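Chapter 6
Collecting Demonstrations in Simulation

Contents of this chapter
6.1 What a demonstration contains
6.2 Choosing the objects
6.3 Randomizing the scene
6.4 Operator sessions and scripted sessions
6.5 Accepting and rejecting episodes
6.6 Splitting the data
Exercises

Chapter 5 ended with a policy class and a loss function but no data. The present chapter supplies the data. It covers the recording of demonstrations in a simulator, the bookkeeping that goes with them, and the faults that are cheap to remove at recording time and expensive to remove later. Readers who intend to work only with physical arms should still read Sections 6.1 and 6.5, on which Chapter 7 depends.

The running example is the Kerslake set, a collection of tabletop pick-and-place episodes recorded by Bronwyn Mahuika and Paora Rewi for a course taught with an earlier draft of this book. The set contains 1021 recorded episodes. Of these, 238 were rejected under the rules given in Section 6.5, and a further 129 were kept but flagged as needing relabeling. The rejected episodes were not deleted. Several exercises at the end of the chapter use them.

6.1 What a demonstration contains

A demonstration is a time-ordered record of observations and actions, together with enough information to reconstruct the conditions under which it was made. In the Kerslake set each time step holds the joint positions and velocities, the commanded end-effector pose, the gripper command, the measured gripper width, and the rendered camera views. The header of each episode holds the random seed, the list of objects and their starting poses, the texture assignments, the light positions, and the text of the instruction.

Two of these fields are often left out by beginners. The first is the measured gripper width. A command to close says nothing about what the fingers closed on, and a learner given only the command cannot tell a held object from a missed one except through the image. The second is the seed. Without it an episode can be viewed but cannot be rebuilt, and a fault in the renderer discovered in April makes everything recorded in March useless.

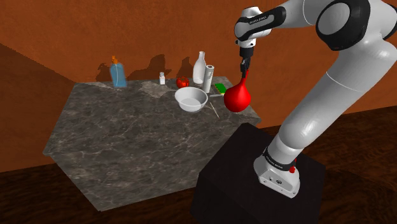
Actions need a convention, and the convention must be fixed before recording starts. Absolute poses are easy to inspect and to replay. Relative poses transfer better between workspaces but accumulate error on playback. The Kerslake set stores absolute poses in the base coordinates of the arm and derives relative ones on loading. Storing both invites disagreement between them, as happened in the Cadier recordings discussed in Chapter 9.

The sampling rate is a separate decision. Physics may be stepped far more often than observations are saved, and the two clocks should be written to the file under different names. Let t denote the index of a saved observation and k the number of physics steps between saved observations. The action stored at t is the command held over the following k steps. Shifting this by a single index produces a policy that lags by one observation — a fault that hardly changes the training loss and is plain on the first rollout.

6.2 Choosing the objects

A scene with one object teaches the arm to reach for whatever is present. Distractors are therefore part of the demonstration even though they are never touched. A useful selection mixes shapes that call for different grasps: necks that can be pinched, bodies too wide for the fingers, thin utensils lying flat, soft items such as sponges, and open vessels whose handles may or may not be the intended grasp point.

Color deserves some care. If the target is the only red thing in every episode, the learner will find red. At least one distractor should share the target's color and differ in shape, and over the whole set each object should serve as target and as distractor. Lamisi Gbeho's audit of the first 312 Kerslake episodes found that the sponge had never once been the target. The sampling weights were changed after that audit, and the episode numbers before and after the change are listed in Table 6.2.

Occlusion should be left in. Tall bottles will sometimes hide low objects from one view, and the arm will hide others as it moves. Removing such episodes gives clean images and a policy that fails when its view is blocked. The rule used here is that the target must be visible in at least one camera at the first time step. No such requirement is placed on later steps.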